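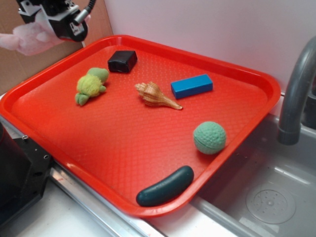 Murray Gosselin wrote after the last class that he has run a memory tray with the same group every morning since the start of term, the children now get everything right, and he would like to know why I keep calling the results unproven. Fair enough. This handout is my answer, and it replaces the one on your reading list, which was too polite.

Nirkness Early Learning Certificate
Play Materials, Week 7 handout
Tray games and what they are supposed to do

1. The game

You all know it. Put a handful of objects on a tray. Let the child look. Cover the tray, and either ask what was on it or take one thing away and ask what's gone. It costs next to nothing and most children like it. I have no quarrel with any of that.

My quarrel is with what gets written on the box. The Flovosard tray set, sold by Prastura, says it "builds working memory, focus and school readiness." The brochure says 3,306 families have used it. I asked how the building was measured and was sent another copy of the brochure. How many families bought a thing tells you about the selling.

2. What Murray's children have probably learned

If the same objects go out every morning, a child who names them all at the end of term has learned those objects. That's real learning. It is the same kind as knowing the words to a song, and we don't say a child who knows one song has a stronger memory for songs in general.

To claim more, you would need to change the objects and see whether the child still does better than before. You would also want some children who hadn't played, as they all get older over a term and would improve anyway. Murray, if you still have your notes from the first mornings, bring them in. I'd like to be wrong on this one.

3. Choosing the objects

The commercial sets tend to be poor here. They come with twenty tiny plastic things, all the same finish, most of them farm animals. A child who can't tell the goat from the sheep isn't failing at memory.

I'd take a mixed tray over a matching one. A plush turtle and a seashell have nothing to do with each other, and both are easy to talk about. A toy cucumber is good value too (it gets a laugh, and some children will tell you firmly that it's a pickle - accept it). Plain blocks are harder. There's less to say about a block, so it tends to get left off the list. Put at least one in, and watch for it.

Colour matters more than the kits admit. Small dark objects on a dark tray are an eyesight test. A red tray works well for greens and blues. Whatever tray you own, stand where the child will stand and look at it from that height before you begin. A thing lying tight against the near rim can be hidden from a short person, and then you'll mark it as forgotten.

Usual safety rules apply: nothing that fits in a small mouth if there are under-threes in the room, and no shells with a sharp or chipped edge.

4. Position, or the part everybody skips

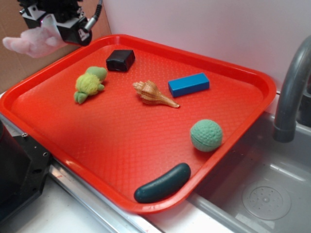 Fig. 2. Turtle upper left, shell in the middle, cucumber along the near rim.

Ask yourself what the child is remembering. With a spread-out tray it could be the things, or it could be the places. Plenty of children point at the cloth while they answer. They say "turtle" with a finger over the spot where the turtle was. Take the tray away altogether and some of them lose half the list.

That's interesting, and it's worth a line in your observation notes. It also means that two educators who think they're running the same game may not be. One leaves the covered tray on the table and the other puts it on a shelf behind her. Their scores shouldn't be compared, and I have seen them compared, in a printed report, with a bar chart.

Things near the middle and things near the corners may not be equally easy either. I've read it both ways and don't trust either account. If you want to know, move the objects between rounds. Put the ball where the shell was. If the shell is still the first thing named, it's probably the shell. If whatever sits in the middle is named first, you have learned something about the middle. You'll need a good many rounds before it means much.

5. The touch version

Same objects, under a cloth, hands only. I'm fonder of this one. A fuzzy toy, a ball with a dimpled surface and a smooth cucumber feel quite different, and children who are quiet in the looking game sometimes have a lot to say in this one. You get words like bumpy, cold, furry, squashy, pointy.

The Caron workbook calls this "sensory integration." I would leave that term alone. It has a meaning in occupational therapy and you aren't occupational therapists. "We felt things under a cloth and talked about them" is accurate, and parents will understand it.

Don't make anyone put their hand in. A child who wants to look first can look first.

6. What I will accept in your write-up

In last year's class I had 31 write-ups on this activity and most of them reported "improved concentration." Very few said what the child did. So, for this year:

Say what was on the tray, and what colour the tray was.
Say how long the child looked. Use a clock.
Say whether the covered tray stayed in view.
Write down the child's answers in the order they came, wrong ones included.
If you helped, say so. "What about the green thing?" is help.
Leave out "improved" unless you have an earlier result to set beside it, taken the same way.

One page is plenty. Two rounds with one child, properly recorded, will get a better mark from me than a whole room summed up in a sentence.

7. Is it worth doing, then?

Yes, as a game. It gets children naming and describing, it gives shy ones a turn that ends quickly, and it can be packed up in no time when lunch comes early. I've run it for years and expect to go on. What I won't do is tell a parent that it prepares a child for school, and I'd ask you not to either, even if the box says so.

A few of you have asked whether to buy the Flovosard set for your practicum. Save your money. A serving tray, a tea towel and whatever is in the toy bin will do. If your centre already owns the set, use it by all means, though I'd swap out most of the animals.

For next class

Write-ups are due 12 Jun 2019, on paper, at the start of class. Read chapter 2 of the Caron workbook and mark every sentence that claims a benefit. Beside each one, note what evidence is given. Where there's none, write "none" and move on to the next.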